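I'd been told to come after lunch, because before lunch the lab at Nenomau is apparently not fit for visitors. So it was ten past two when I got buzzed in, and the first thing I was asked to do was step over a cable. "Sorry, mind the yellow one," my host said, already halfway across the room. "And the gray ones. Just walk like a heron."

My host runs the manipulation side of a project called Zuvness, and asked me to leave names out of it, which is fine by me (there are five people on the team and they all finish each other's sentences anyway). I'd read their write-up twice on the train and understood maybe two thirds of it. The short version is that they've been trying to get a robot arm to work around loose wires without making a mess of things, and they have a way of teaching it that I hadn't come across before.

"Wires are awful," my host told me, very cheerfully. "A cup stays a cup. You look away, you look back, same cup. A wire changes shape because you breathed on it."

Most groups, I was told, deal with this by trying to model the wire, which means working out where every bit of it is and how it'll bend. The Zuvness team did that for a good long while. "We had a lovely simulator! It was gorgeous. It had nothing to do with any wire I have ever met."

So they dropped it and started teaching the arm to hesitate. That's my word, and I got a bit of a look for it, but it stuck for the rest of the afternoon. A person guides the gripper by hand toward some target on a machine, and whenever they'd naturally slow down or pull back, they do, and all of that gets kept. In the old days those wobbly bits would have been trimmed out of the recording as noise. Now they're the part the team cares about most.
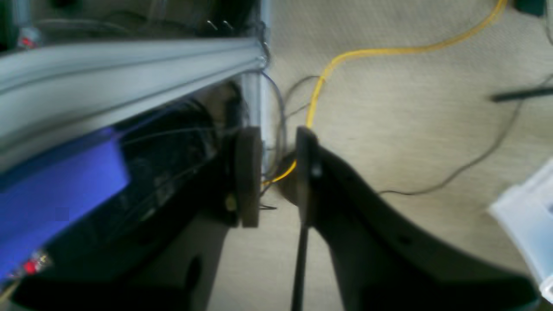 Nenomau, December

I asked how many of these guided runs it takes, expecting some enormous number. "We have 677," my host said. "And I'd love to tell you we planned that, but we stopped because the building closed for the holiday." Out of those, 132 were set aside and never shown to the system during training, so there'd be something honest to check it against.

And how did it do? This is where my host got up and started drawing on the back of a delivery note. The version trained on tidy, trimmed runs snagged or dragged a wire in 34 of the 132 held-back setups. The version that got the hesitations snagged in 2. I said that sounded like a huge difference and got a shrug that was clearly hiding a grin.

"It's a big gap, yes. It's also one room, one kind of gripper and one floor. I'd want to see somebody else's wires before I got too excited."

We talked for a while about the camera, which sits down at the wrist and looks out past the two fingers. I'd assumed you'd want a nice wide view from the ceiling as well. They tried that in an earlier project, Amik, and my host makes a face whenever it comes up. The overhead view was great for finding the machine and useless for seeing a thin gray wire on a beige carpet. From the wrist you get much less of the room, but you get the part where the trouble is.

The carpet, by the way, was a sore point. A visitor from Mthembu, the firm that lends them parts, had suggested a clean white bench with everything clipped down. "Then what would we be learning? People have cables on the floor. I have cables on my floor at home."

I wanted to know what still goes wrong, and the answer came fast. Loops. If a cable curls around and passes behind a finger, the arm sometimes treats the two pieces as separate things, and it'll be careful with one and plow right into the other. They've got an idea involving a short look around from a second angle before moving in, but it makes every run slower, and one of the five is firmly against it. (I heard the argument start up again through the wall while I was finding my coat.)

Then there's the opposite trouble, which I enjoyed a lot more. Early on the arm learned hesitating a little too well. It would creep up to a wire, back off, creep up again, and go on like that until someone hit stop. "We'd taught it to dither," my host said. "I watched it for an entire cup of coffee." The fix was dull: they marked the end of each guided run more clearly, so the system could tell that backing off was supposed to lead somewhere.

The recordings will be shared once the paper's out, wobbles included. Next up is a different set of fingers, softer ones, and a batch of guided runs by people who have never touched a robot before. I was offered a turn. I lasted one go, caught the yellow cable on the way in, and was told very kindly that they'd be keeping it.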